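Our robotics club at Flellside has been living with the Fesska course kit since February, and I promised Mitali Kodikara (who talked the school into buying it) that I'd write up what we think while it's all still fresh. I'm the parent who helps out after school, not an engineer, so please read this as the view of somebody who has spent a lot of afternoons sitting beside teenagers while they argue over waypoints.

First, what you get. Fesska is a lesson pack and a piece of software. You bring your own arm, and the software talks to it. In the box there's a thick spiral-bound workbook, a teacher's guide, a bag of printed markers and a license for 4 seats. We paid $1,844 for the lot, and I won't pretend that didn't make me swallow hard. The club had been saving for a good while, and that was most of the money gone in one go!

## The workbook

I love the workbook. I really do. It runs to 123 pages and it's written by somebody who has met children. The early chapters have the students move the arm with the on-screen sliders and write down what each joint does, in their own words, before they touch a line of code. Our youngest member filled her margins with little drawings of elbows and shoulders, and by the second week she was the one everybody went to when the arm ended up pointing the wrong way.

Chapter five is where it gets good. Every team picks a household chore and breaks it into steps small enough for a program to follow, then swaps papers with another team and tries to act out the steps exactly as written (bring snacks, you will be laughing for a long time). One team chose folding a cloth and needed three tries at the paper version alone. They had left out letting go.

The one weak spot is chapter seven, on grip force. It jumps from a cheerful page about squeezing a sponge straight into a table of settings, and I had to read it twice at home with a cup of tea before I could help anyone. A page or two in between would do wonders.

## The software

Mostly a pleasure. The students drag steps into a column, press the big green button and watch. You can slow everything down to a crawl, and we always do for the first run. Saving is automatic, and so is the log, which turned out to be the feature the older students use the most. They go back through it the way other kids go through their messages.

Now for my grumbles. Claltska, the add-on for camera markers, costs extra, and the guide mentions it so often that I felt a bit nudged. We tried the free trial and it was fine, but the printed markers that come in the box did everything we needed this term. The other thing is that the software forgets your saved home position if you log in on a different laptop. Rokeya, Mitali's daughter, found that out first and wrote a stern note on the club whiteboard for the rest of us.

Support has been kind, I'll say that. I wrote to them late one evening with a long and muddled question about seats, and had a friendly answer before lunch the next day.

## Working on a real counter

The last unit is called "Out of the Classroom," and it asks you to take a chore to the sort of place where it would normally happen. I was doubtful about this. It means more planning, more cables to keep an eye on, and a talk with whoever looks after the room. It's also the part I'd fight to keep. A countertop has a front edge and a wall behind it, and there are cabinets overhead, and the students suddenly had to think about all three at once. Their tidy classroom programs needed a good deal of rewriting, and they grumbled, and then they got stuck in. 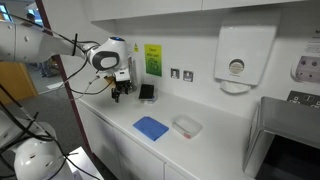
*Kitchenette session for the last unit: gripper over the counter, blue cloth folded near the front edge.*

The guide suggests one session for this unit. Please plan on 2 at the very least, and keep the first for nothing but measuring and slow runs. We used the Rahman planning sheet that comes at the back of the teacher's guide, and it's a lovely thing, with room for a sketch of the counter and a box for "what could we bump?" I've copied it so many times that the lines are going gray.

## Would I buy it again?

Yes, with the club's money and even with a bit of my own. If your group already has an arm and a grown-up willing to read ahead, you'll get a full term out of it and probably some of the next. If you're starting from nothing, borrow a workbook from another club first and see whether your students take to it. I'd knock off a star for chapter seven and the forgetful home position, so four out of five from me. Mitali says four and a half, and Rokeya wants it noted that she'd give five if they fixed the login.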